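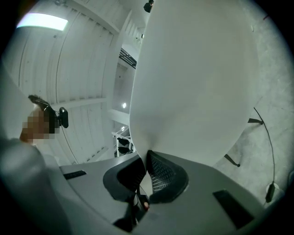
Gripper fingers withdrawn after slipping fault

All hand-held grippers fitted with the April batch of mesh fingers have been taken out of use at the Brindville workshop until the fingers have been changed. If you have a pair signed out, please bring them back to the stores desk with their cables. Do not swap the fingers over yourself.

The fault was found by Pavithra Gowda during checks on recordings from the Plirkeck household tasks. She noticed that in some takes the two fingers did not close level with each other. One tip stopped short and the other carried on, so that smooth items turned in the grip and cloth slid out at one side. The software still logged the gripper as fully closed. Out of 1,314 takes checked so far, 104 show the problem clearly enough to be thrown out. More may follow when the second half of the set has been gone through.

The cause is a small pin at the root of the finger. In the April batch the hole for it was moulded slightly too wide. The pin works loose with use and the finger can then lean by a few degrees under load. On a bench test with a new pair it took almost 70 closings before any movement could be felt. Baumgartner, who supplied the fingers, have accepted that the batch is out of tolerance and are sending replacements at no charge.

There is a safety side to this as well. On 3 occasions a pin came out completely. Two were found on the floor and the third had lodged in the slide, where it jammed the gripper shut on a cloth. The operator tried to free it by pulling at the fingers with the trigger still connected, and pinched a thumb when it let go. The injury was minor and was entered in the accident book. Anyone who has a gripper jam should unplug the cable first, put the tool down on a flat surface and fetch a member of the bench team. Please do not pull the cloth.

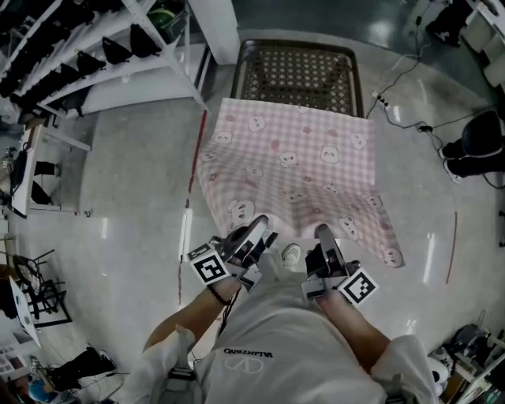
Cloth handling with a gripper in each hand.

Cloth work is affected most. Both grippers have to take hold of the fabric at the same moment, and a leaning finger on one side drags the edge out of line before the fold has begun. For the time being the folding tasks are being recorded only with the older solid fingers, which are slower to get under an edge but hold level. Rasha Hakim has redone the booking sheet to allow for this, and people down for folding should check their slots again, as several have moved.

Two changes will stay in place after the new fingers arrive. The pins will be checked with a gauge at the start of each session and the result written on the card in the case. The Skondar logging software will also be set to compare the two finger positions and stop the take if they differ.

Questions about returns to Pavithra, questions about bookings to Rasha.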